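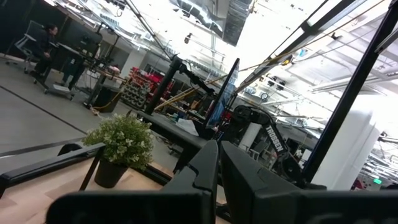 폭풍을 기다리는 항구, 네르콜름의 겨울

바람 예보가 하루에 네 번 바뀌는 동네. 방파제 아래 사람들은 무엇을 믿고 배를 묶나

2026년 1월 31일

새벽 예보는 남서풍이었다. 아침 먹고 나니 서풍. 점심 전에 다시 북서풍. 네르콜름(Nerkholm) 항구 사무실 벽에는 종이가 세 장 겹쳐 붙어 있고, 맨 위 것만 읽으면 된다고 했다. 밑의 두 장은 떼기 귀찮아서 그냥 둔단다.

이 섬에 온 건 지난 11월 폭풍 얘기를 듣기 위해서다. 이름도 없는 저기압이었다. 태풍처럼 번호가 붙는 것도 아니고, 위성사진에서 예쁜 눈이 보이는 것도 아니고. 그런데 중심기압이 하룻밤 사이 뚝 떨어졌고 항구 바깥 부표 하나가 사라졌다. 부표는 아직도 못 찾았다.

나는 배를 하루 늦게 탔다. 앞 배는 결항. 매표소 창구에서는 환불 양식을 내주면서 "내일도 모릅니다" 딱 그 말만 했다. 다음 날 배는 떴고, 멀미약은 별 소용이 없었다.

밤 사이 24헥토파스칼

온대저기압이 24시간 동안 24헥토파스칼 넘게 깊어지면 흔히 폭탄저기압이라 부른다. 정확히는 위도에 따라 기준이 달라진다. 북위 60도에서 24, 그보다 남쪽이면 기준값이 조금씩 작아진다. 신문 제목에는 그런 얘기가 안 나온다. 폭탄이란 말만 남는다.

11월의 그것은 저녁까지만 해도 평범해 보였다고 한다. 등압선 간격이 좀 좁구나, 그 정도. 상층 제트기류가 지나가는 자리에 지상 저기압이 걸렸고 바다 수온은 예년보다 높았다. 조건이 맞으면 빠르다. 항구 사무실 기압계가 새벽에 찍은 최저값은 983헥토파스칼. 중심이 북쪽으로 비켜 갔는데도 그 숫자다. 중심은 훨씬 낮았을 거다.

순간 최대풍속은 방파제 끝 풍속계 기준 74노트. 초속으로 바꾸면 38미터쯤 된다. 그 뒤로 기록이 없다. 풍속계가 먼저 나갔다.

태풍이면 차라리 편하다는 말을 여기서 여러 번 들었다. 며칠 전부터 진로가 나오고, 이름이 있고, 다들 그 이름으로 얘기한다. 겨울 저기압은 그게 없다. 예보가 틀려서 무서운 게 아니라 대체로 맞는데 시간이 어긋나서 곤란하다고. 여섯 시간 차이면 어선 한 척이 들어오느냐 마느냐가 갈린다.

지도에서 19킬로미터

숙박집 식당에서 펼쳐 본 예측 진로도. 모델이 두 개였다. 하나는 플레탄스(Pleltance)라는 이름의 지역 예측 서비스, 섬 어민조합이 돈을 내고 본다. 다른 하나는 누구나 보는 공개 자료. 전날 저녁 두 진로의 차이가 섬 앞바다에서 19킬로미터였다.

별것 아닌 것 같다. 지도에선 손톱만 한 폭. 그런데 강풍 구역의 안쪽 가장자리가 딱 그 사이에 있었다. 한쪽 지도에선 항구가 바람 속이고 다른 쪽에선 바깥이다. 조합은 나쁜 쪽을 믿기로 했고 오후에 배를 전부 안쪽 선착장으로 옮겼다. 줄도 두 배로 맸다.

결과는 그 중간이었다. 바깥 선착장 널판이 뜯겨 나갔고, 안쪽은 멀쩡했다. 플레탄스가 이겼느냐고 물으니 다들 고개를 젓는다. 다음 번엔 반대일 수도 있으니까. 실제로 재작년엔 반대였다고 하고.

앙상블 예보라는 게 있다. 초깃값을 조금씩 흔들어서 수십 번 돌려 본다. 선들이 한데 모여 있으면 자신 있는 예보, 국수 가락처럼 퍼지면 모르겠다는 뜻. 그날 저녁 그림은 처음엔 모여 있다가 섬 서쪽에서 갑자기 퍼졌다. 그걸 보고 배를 옮겼다는 사람도 있고, 그런 건 본 적도 없고 무릎이 쑤셔서 옮겼다는 사람도 있다.

파고는 늦게 온다

바람이 잦아든 건 이튿날 오전. 하늘이 개었고 갈매기도 돌아왔다. 사고는 보통 이때 난다고 했다. 너울이 남아 있어서다. 먼바다에서 만들어진 긴 파도는 바람보다 늦게 도착하고 주기가 길어서 겉으로는 순해 보인다. 그러다 방파제 위로 훌쩍 넘어온다.

섬에서는 바람이 멎고 하루 동안 방파제 출입을 막는다. 길이 400미터짜리 방파제 입구에 쇠사슬 한 줄. 넘으려면 누구나 넘는다. 11월에도 사진 찍으러 두 명이 넘었고, 흠뻑 젖어서 돌아왔다. 그 정도로 끝난 게 다행이다.

라카토스(Lakatos)라는 작은 업체가 이 방파제에 파고계를 달았다. 압력식이다. 바닥에 놓고 위를 지나는 물의 무게를 잰다. 값이 십 분마다 사무실로 들어오는데 11월 밤에는 두 시간이 통째로 비었다. 통신이 끊겼다고 한다. 기계 안에는 기록이 남아 있었고, 건져서 읽어 보니 제일 높은 파도가 하필 그 두 시간에 들어 있었다. 그래서 지금은 통신선을 육지 쪽으로 새로 까는 중. 공사는 반쯤 됐다. 날씨 때문에 늦어진다.

경보의 색깔

노랑, 주황, 빨강. 색으로 나누면 쉽다고들 한다. 섬 사람들은 노랑에 반응하지 않는다. 겨울이면 한 달의 절반이 노랑이다. 주황이면 창밖을 보고, 빨강이면 전화를 돌린다. 11월엔 주황이 저녁에 나왔고 빨강은 한밤중에 나왔다. 자는 사람이 많았다.

요즘 기상 쪽에서 밀고 있는 건 영향 예보다. 풍속 몇 미터라고 하는 대신 지붕이 날릴 수 있다, 배편이 끊긴다, 이렇게 쓴다. 읽는 쪽에선 이게 낫다. 다만 쓰는 쪽은 골치다. 같은 바람이라도 나뭇잎이 달린 계절과 다 떨어진 계절의 피해가 다르고, 땅이 얼었는지 비에 불었는지에 따라 또 다르다. 섬 북쪽 혼둠(Hondum) 마을은 북서풍에 약하고 남풍엔 끄떡없다. 언덕이 막아 준다. 그런데 경보 구역은 섬 전체가 하나다. 혼둠 사람들은 그게 몇 년째 불만이고.

구역을 나눠 달라는 요청은 들어가 있다. 답은 검토 중. 관측소가 하나 더 있어야 나눌 수 있다는데, 관측소를 세우려면 구역이 먼저 나뉘어 있어야 예산이 나온단다. 어느 쪽이 먼저인지 물어보다가 포기했다.

다음 저기압

이 글을 쓰는 지금 대서양 쪽에 하나가 또 올라오고 있다. 현재로선 섬 남쪽을 지나는 그림. 중심기압 예측은 그리 깊지 않다. 조합은 아직 배를 안 옮겼고, 가게에는 빵이 좀 일찍 떨어졌다. 건전지는 넉넉하다.

돌아가는 배는 모레 아침이다. 표를 바꿀까 했더니 창구에서 하루만 더 보라고 한다. 저녁 예보가 나오면 그때 정해도 됀다고. 사무실에 들러 보니 종이가 네 장으로 늘어 있었다. 맨 위엔 서풍, 오후 늦게 강해짐.

가실 분들을 위한 메모

배편은 겨울에 하루 한 번, 결항은 대개 전날 저녁에 공지된다. 당일 아침에 뒤집히는 경우도 있으니 전화 확인. 방파제 쇠사슬이 걸려 있으면 들어가지 말 것. 숙박집은 겨울에 두 곳만 열고 둘 다 현금을 좋아한다. 우산은 짐만 된다. 모자 달린 방수 외투, 장갑은 두 켤례. 한 켤레는 어차피 젖는다.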